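Home Posts Robot notes About

Looking after the arm in the kitchen

I am three months with Tidier now, and most of my work is not programming. It is cleaning. Grease goes up from the stove and sits on the gripper, and after up to 40 runs the fingers do not close the same way.

My order is simple. Power off, wipe the fingers, check the screws, then look at the cable by hand from the wrist to the base.
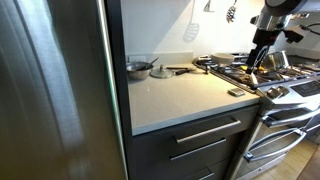 The cable I replaced once already, in December. Pankaj told me to leave more slack near the wrist, and he was right. I also write the zero position in a notebook before each change. Last time it moved 3 mm and I needed a whole evening to find why.

Next I want to try softer finger pads from Uvell.

© Nayeli Varela | Contact | Back to top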